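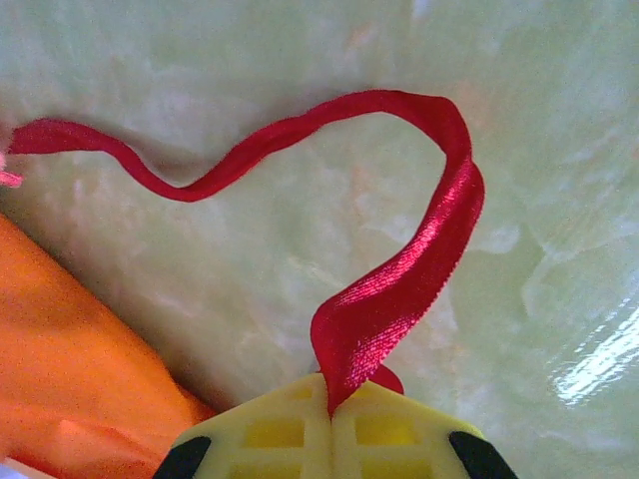

Ribbon capture is a fault in robotic handling of soft goods in which a gripper closes on a ribbon, strap or cord and keeps hold of it after the controller has recorded a release. The arm then begins its next move with the material still attached. The fault is mostly a concern in two-arm work, where one end of a ribbon may be held by each arm or may be fixed to the item being wrapped.

The term comes from a test report by Bríd Dunne and Eamon Tierney, who worked on the Deltum bench cell made by Clastier. The cell was used for drawstring bags, wrapped flowers and similar gift items.
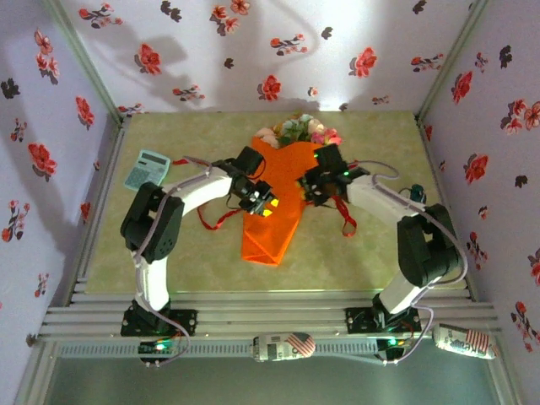

Causes

A ribbon is thin enough that a gripper may reach nearly the same closing position with or without it. Controllers that judge a grasp by finger position alone can therefore record an empty hand when a ribbon is present. Satin ribbon can also fold back on itself between the fingers, and the fold may catch on a ribbed or latticed finger face when the hand opens.

Lighting is a second cause. A wrist camera close to shiny material may lose the edge of the ribbon against a reflection. When the hand is very near the work, the image may be too blurred or too noisy to separate one object from another. The Deltum software treated such images as valid and kept the last known ribbon position.
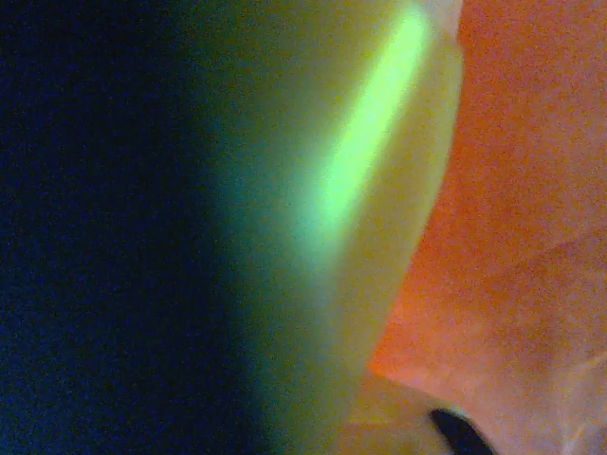 Heavy color noise and loss of focus in a wrist camera view at close range.

The June 2023 fault

The best documented case took place on June 3, 2023, during a run of 400 bag closures. The left arm recorded a release and began to withdraw while the ribbon was still in its fingers. The right arm was holding the bag. The ribbon tightened, the bag was pulled over, and the left wrist servo stalled for 6 seconds before the overload limit cut its power. Reiko Sakamoto, the operator, pressed the stop button during the stall. No one was hurt. The servo gears were replaced.

A review by Peadar Kavanagh found that the overload limit had been set for rigid parts. It also found that the stop button removed power from both arms at once, so the right arm dropped under its own weight. The review listed this as a separate safety matter, as a hand placed under the arm could have been struck.

Grasping the gathered neck of a bag carries a related risk.
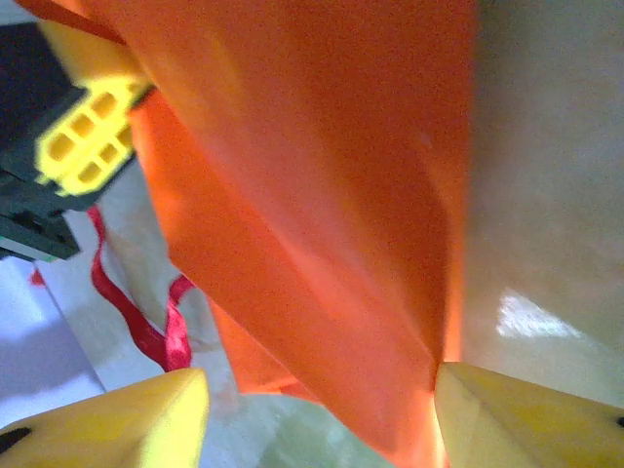 Loose fabric and a nearby ribbon can be drawn into the same grasp, and a position reading gives no sign of which one has been caught. Kavanagh advised a slow test pull of 5 millimeters after each release, with the motor current checked before the arm is allowed to move at full speed.

Later changes

Clastier added the test pull to the Deltum software and lowered the wrist overload limit. The stop circuit was changed so that the arms hold their position for a short time and are then lowered. In a repeat trial of 100 closures, ribbon capture still occurred, but each case was caught during the test pull.

See also

Entanglement hazard
Gripper
Protective stop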